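白板上的线：Ilar 的 Grasturix 图片页

更新日期：2024-02-08

Grasturix 是我们在 Ilar 的一个工作间。房间在二楼，窗户朝北，墙上有 2 块白板。我在这里写字、画图、擦掉，然后再写，已经有很长时间了。这一页本来只打算放图片，每张图片旁边写一两行，可是写着写着，文字就比图片多出很多。请读者原谅这个比例。

中文不是我的母语。我写的时候查了很多次词典，有的词可能还是用得不太自然，比如“笔槽”和“笔托”，我不确定哪一个更常用，所以在这一页里一律用“笔槽”。如果您发现错误，可以写信告诉我，我会改正。

这一页的主题很小：白板的表面、黑色的笔迹、板擦，还有和它们有关的一些习惯。专门研究白板的人也许会觉得内容太普通。我希望每天都使用白板、但是很少去看它的人，可以在这里找到一点有意思的东西。

一、房间和墙

工作间原来是一个仓库，墙面不太平。装白板之前，我们用一根长的直尺靠在墙上检查，发现中间的部分往里凹。最后在墙上先装了木条，再把白板固定在木条上。现在用手按白板的中间，它不会动，可是敲一下能听到后面是空的，声音像一个很薄的鼓。

白板的下边离地面 70 厘米。这个高度是讨论过的。个子高的人希望再高一点，坐着工作的人希望再低一点。我自己喜欢低的，写到下面的时候可以坐在凳子上慢慢写，不用弯腰。

二、左边的白板

左边这块比较旧，是从以前的地方搬过来的。它的边框上有一些小的凹痕，应该是搬家的时候碰到的。表面已经不那么光滑，笔写上去有一点阻力。我觉得写汉字的时候，这种阻力是好事情，横画不会滑得太快。

旧白板还有一个特点：擦完以后，它很少能回到完全干净的样子。以前的字会留下很淡的影子。在学中文的论坛上，有人把这种影子叫“鬼影”，我很喜欢这个词。

三、右边的白板

右边这块是新的，在 Lopes 买的。Lopes 是 Ilar 的一家文具店，店不大，办公家具放在最里面。白板加上运费和安装用的零件，一共 3575。我把收据夹在工作间的本子里，这个数字我记得很清楚，它超过了我们原来的预算，那个月我们没有买新的椅子。

新白板的表面很滑。第一天大家都写得很难看，字往右边跑。过了几个星期，手就习惯了。

四、白色有很多种

以前我以为白板就是白的。长时间对着它工作以后，我才发现它几乎从来不是纯白。早上它有一点蓝，下午有一点黄，阴天的时候是灰的，这种灰很软，像水里加了很少的墨。开灯以后又不一样，灯在上面，所以上半部分亮一些，下面的角落暗一些。

如果您也想看这种变化，我建议离白板近一点，不要看字，只看没有字的地方。看一分钟就可以。表面上会慢慢出现一片一片的深浅，像很淡的云。有的是光，有的是以前没有擦干净的墨，很难分开。

我试过用中文说出这些颜色：灰白、乳白、米白、月白。词典里的颜色词很多，可是我拿着词典站在白板前面，一个也不敢肯定。“灰白”用得最多，大概也最安全。

五、线从哪里开始

写字的人常常注意字的中间，很少注意开始的地方。笔尖第一次碰到白板的时候，会留下一个很小的点，这个点比后面的线要深一点。如果手停得久，点就大。如果手已经在移动，线的开头就是尖的。

我的书法老师（她教我的时间不长，可是教得很认真）说，毛笔的起笔有藏锋和露锋。白板笔没有这么丰富的变化，不过也不是完全没有。下次您画一条长的竖线，可以看一看它的上端。

六、竖线为什么不直

在墙上画一条长的竖线，比在桌子上难得多。在桌子上，手腕可以靠着桌面；在墙上，手臂没有地方靠，只能从肩膀开始往下走。走到一半，手肘要弯，线就常常在这里向左或者向右移动一点。

我画过很多这样的线。大部分在中间有一个小小的错位，像两条线接在一起，可是接得不太准。我以前觉得这是失败，要擦掉重画。现在如果只是草图，我就让它留着。图纸上的直线由尺子负责，白板上的线只要让别人明白意思就够了。

如果一定要直，有几个办法。可以先在终点画一个小点，眼睛看着小点，不看笔。可以画得快一些。也可以用一根挂着螺丝的细绳，让它自己垂下来，沿着绳子做记号，再把记号连起来。最后这个办法很慢，但是线真的很直。

七、斜线和分叉

一条竖线，旁边再加一条斜线，意思就多了。它可以是树枝，可以是路口，可以是一个还没有写完的字。在 Grasturix，我们讨论事情的时候常画这种分叉：竖的是本来的计划，斜的是另外的可能。

向右上方走的斜线最容易画，至少对用右手的人是这样，手臂自然地往外打开。向左下方的也不难，就是汉字里的撇。向右下方的捺，我到现在还写得不好，总是太短，结尾也没有力气。

八、小钩

白板上还有一种很小的笔画：短短的一笔向上，然后弯过去，像一面小旗，也像一个打钩的记号。它可以表示“做完了”，可以表示“注意这里”，有时候什么都不表示，只是人在想事情的时候手在动。

中文里有竖钩、横钩、弯钩、斜钩、卧钩，我背过这些名字，背了就忘。可是它们的形状我都喜欢。钩是整个字里面最快的地方，慢慢写的钩总是不好看。

九、灰白的表面和黑色的细线

细细的黑线都在下半部分：一条长的竖线，往下走的时候向左错开一点；一条短的斜线，从错开的地方附近向右上方伸出去；还有一个弯的小钩，就在黑色方块的左上角旁边。方块斜着，角有一点圆，上边缘接到一点灰色的光。画面上面的三分之二几乎都是安静的灰白色。

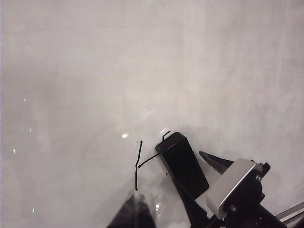 十、板擦

我们常用的板擦是 Fadivo 的，在 Lopes 买的，比一般的要重一点。擦的那一面是可以撕下来换的薄垫，一层一层叠在一起，脏了就撕掉一层。我很喜欢撕它的时候，新的一层露出来，颜色很浅，让人不太忍心去用。

板擦的用法看起来不需要学习，可是每个人的动作都不一样。有人画圆圈，有人左右来回，有人从上往下，一条一条地擦，像割草。我自己从上往下。画圆圈的人擦得快，但是墨会被推到边上，在外面留下一个淡淡的环。

放板擦的时候，我请大家把有垫的一面朝下。朝上放的话，灰会落在上面，下一次擦就把灰也带到白板上了。

十一、用手擦

大家都知道不应该用手擦，大家也都用手擦。写错一个点，去拿板擦太远，手指一抹就好了。抹完以后，手指是黑的，白板上留下一小块雾一样的痕迹。

手上有一点油，油留在白板上，下一次笔写到那里，墨会断开，线就变得一段一段。旧白板的左下部分这种地方特别多，坐在凳子上写字的时候，手正好在那里。这是我自己造成的，我知道。

十二、笔的粗细

工作间里有圆头的笔，也有斜头的笔。圆头的线粗细差不多，适合写字；斜头的可以粗可以细，适合写标题，可是需要一点练习，拿笔的角度变了，线就变了。

我最常用的是细的圆头黑笔。细线在远处看不清楚，坐在后面的人有时会抱怨。但是细线不会互相碰在一起，笔画多的字，例如“赢”或者“罐”，用粗笔写就成了一个黑团。给别人看的内容，我换粗笔；自己想事情，还是细笔。

十三、笔快没有墨的时候

一支笔不会突然没有墨。它先在快的笔画里变淡，慢的笔画还可以。然后在长线的后一半变淡。再后来，每一笔中间都会露出白色，很像毛笔的“飞白”。如果把飞白看成一种美，这支笔还可以再用几天。

说实用的：笔要横着放。竖着放、笔尖朝上，墨会慢慢流到后面去，写出来就淡。横放一个晚上，有的笔会恢复，有的不会。完全没有墨的笔请不要放回笔槽里。这句话我写在墙上，效果一般。

十四、笔槽

笔槽是白板下面那条窄窄的金属架，本来只给笔和板擦使用。时间长了，那里会有夹子、硬币、便签纸、螺丝、干掉的橘子皮。每个月清理一次，过两天又回来了。

笔槽里的黑色粉末是墨干了以后被擦下来的，很细，很轻。清理的时候用湿布，不要用嘴吹。我吹过一次，那天穿的是白衬衫。

十五、磁铁

右边的新白板可以吸磁铁，左边的旧白板吸力很弱，小磁铁会带着纸慢慢往下滑，滑得很慢，人走过去看不出来。早上贴在眼睛的高度，下午就到了胸口。

磁铁不要在白板上拖着走，要拿起来再放下去。有的磁铁背面没有塑料，拖的时候会划出很细的线。墨进到这种细线里，以后怎么擦都还在。

十六、鬼影

前面说过，旧字的影子叫鬼影。右边的白板本来没有，后来也有了，是十月份的一张进度表。那张表在墙上留了整整一个季节，谁也舍不得擦。擦掉的那天，格子的线还在，很淡，从侧面看得最清楚。

处理鬼影，我们有自己的顺序。先用干的板擦，再用微微湿的布，最后才用清洁液。还有一个老办法：用新鲜的白板笔把旧的痕迹重新描一遍，马上擦掉，新墨里的溶剂会把旧墨一起带走。这个办法很有效，只是描的时候有点奇怪，好像在抄写一份自己已经不要的东西。

有些影子我没有处理。左边白板的上方有一个“永”字，是我刚开始学笔画的时候写的，写得不好。每次光从旁边来，它就出现一下。

十七、永字

学写字的人都会写“永”。书上说这一个字里面有八种基本的笔画：点、横、竖、钩、提、弯、撇、捺，各家的说法有一点不同。我在白板上写它，比在纸上写得多。纸上写坏了，那张纸一直在；白板上写坏了，一下就没有了，心里比较轻松。

不过轻松也有坏处。在白板上，我会写得太随便，反正可以擦。后来我给自己定了一个规矩：一个字写完以后，先退后两步看一看，再决定擦不擦。

十八、退后

站在白板前面写字的时候，眼睛离字太近，看不出歪。我写的横行总是往右上方走，越走越高，到了右边，最后一个字比第一个字高出半个手掌。别人从门口进来一眼就看到了，我自己写的时候完全不觉得。

现在我写几个字就退后看一次，像画画的人那样。地板上在我常退到的位置有一块磨得发亮的地方。

十九、格子

有一段时间，我在左边的白板上画了练字用的米字格。我用尺子和细笔画，每格边长 44 毫米。画完非常漂亮，但是第一次擦字，格子也跟着擦掉了一半。

后来学会了，应该用细的胶带贴格子，或者在一张透明的塑料片上画好格子，贴在白板后面……当然白板后面是贴不了的。最后我们把塑料片反过来，格子画在朝墙的一面，用磁铁固定在新白板上，字写在朝外的一面。格子不会擦掉，字可以擦。塑料片和白板之间会有一点空气，写的时候感觉软软的。

二十、不要擦

每一块公用的白板上都会出现“不要擦”三个字，我们这里也不例外。写的人一般会在内容外面画一个框，再在旁边写“不要擦”，没有写日期，也没有写名字。几个星期以后，没有人知道这个框里的东西还有没有用，可是大家都很有礼貌，绕着它写。

现在的规定是：写“不要擦”，就要同时写日期。没有日期的，过一个星期就可以擦。执行得不严格，但是白板上的地方多了很多。

二十一、箭头

我收集了一些关于箭头的观察。着急的人画的箭头，头很大，两边不一样长。细心的人先画线，停一下，再把头补上。还有人先画头，然后往回画线，我不知道为什么，看起来像倒着走路。

讨论结束以后，文字大部分可以猜出意思，箭头却最难懂。从哪里来，到哪里去，只有当时在场的人明白。过了一个周末，在场的人也忘了。

二十二、几条线和一个图

有一次，白板上只剩下几条线，别的都擦了。来工作间的客人站着看了很久，问这是不是一张地图。我说不是，是昨天一个书架的侧面，还没有画完。客人说她看到的是一条河，还有一条小的支流。

从那以后，我对没有画完的东西更有耐心。有时候我故意不擦，第二天早上来了再看，看看自己还认不认得出来。

二十三、光

窗户朝北，直射的太阳很少，白板上的反光主要来自天花板的灯。站在正前方，会有一个亮的白斑，正好盖住最重要的字。往左边走一步，白斑也往左边走一步。

我们试过换灯的位置，后来放弃了，改成写字的时候避开那一块。所以右边白板的中间偏上，常常留着一块没有字的地方，不了解情况的人会以为是为了美观。

光斜着照过来的时候，表面的痕迹看得最清楚：擦过的方向、手指的印子、一条从上到下的淡灰色。检查白板干净不干净，请站在旁边看，不要站在前面看。

二十四、声音

白板笔在光滑的表面上有时会叫，声音很尖，尤其是快速画长线的时候。板擦的声音是低的，闷闷的，像拖鞋走路。笔帽盖上的时候有“嗒”的一声，没有听到这一声，就是没有盖好。

我在隔壁的房间工作时，凭声音就知道那边在写字还是画图。写字是很多短的声音，中间有停顿；画图是长的，停顿也长。

二十五、气味

便宜的笔味道很重，写满一块板以后需要开窗。我们现在买味道轻的，价格贵一点。冬天不想开窗的时候，这一点钱花得值得。清洁液有一种柠檬的味道，不太像真的柠檬，但是大家已经习惯了，闻到就知道有人打扫过。

二十六、打扫的方法

有几位朋友来信问过白板怎么保养，我把我们的做法写在下面，供参考。

每天离开以前，用板擦从上往下擦一遍，重叠一点，不要留空。

每个星期用微湿的软布擦一次，然后马上用干布再擦一次。水留在表面上自己干，会有水印。

每个月用一次清洁液，喷在布上，不喷在白板上。直接喷的话，液体会流到边框里面，旧白板的下边就是这样鼓起来的。

粗糙的海绵不能用。指甲也不要用。干掉的墨如果很硬，可以用清洁液湿润一会儿再擦，急不来。

油性笔写上去了也不用害怕，用前面说的描一遍的办法，多数可以擦掉。

二十七、布

擦白板的布来自旧的床单和T恤，剪成手帕的大小。棉的最好，越旧越好，洗过很多次的棉布没有毛。新毛巾不行，会留下很多细毛，粘在白板上，静电让它们不肯走。

布洗过以后还是灰的，洗不白了。我把它们挂在暖气旁边，一块一块，灰的深浅都不一样。

二十八、左手和右手

用左手的人在白板上从左往右写，手会经过刚写好的字，把字擦掉。工作间里有用左手的朋友，他的办法是把手腕抬得很高，像拿着一只茶杯。他的字因此有一点向后倒，很好认。

他写竖排的时候就完全没有这个问题，从右往左一行一行地写，反而是我们用右手的人会碰到。他对古书的排版很有好感。

二十九、纸上的和墙上的

我也在纸上画图。纸上的图比较小，比较整齐，画的时候身体不动。在墙上画，整个人都要动，蹲下、站起来、往旁边走。画完一块板，肩膀会酸。

我觉得两种图的想法也不同。纸上的我会先想好再画，墙上的常常是画了才开始想。重要的内容最后还是要抄到纸上，白板不能带走，而且总有一天会有人擦。抄的时候，我会顺便把歪的线画直，抄完以后又有一点可惜。

三十、几个词

写这一页的时候，我记下了一些新学的词，放在这里，也许对别的学习者有用。

擦、抹、拭：都可以把东西弄干净。“擦”最常用；“抹”的动作比较大，也可以是把东西涂上去；“拭”多半在书面语里，白板大概用不到这么文雅的字。

描：沿着已经有的线再画一次。

勾：用线条画出轮廓，也可以是打一个钩。

错位：两条本来应该对齐的线没有对齐。

斑驳：颜色一块一块，不均匀。我本来想用它来写旧白板，朋友说太重了，好像在说古老的城墙。我改成了“深浅不一”。

笔迹和字迹：前一个可以包括图和线，后一个主要是字。

三十一、开放时间和联系

Grasturix 工作间平时下午开放，想来写字或者画图的人可以直接上楼，门上有牌子。笔和板擦都有，不用自己带。如果您有喜欢用的笔，请先在边框旁边的小试写板上试一下，确认可以擦掉，再写到大的白板上。

这一页的文字可以自由引用，请写明来自 Ilar 的 Grasturix。对中文用词的意见，请放在门口的信箱里，写在纸上就可以。

下次更新会写粉笔和黑板，我正在找一块旧的黑板，尺寸不要超过门的宽度。有消息的朋友请告诉 Lopes 的柜台，他们会转告我。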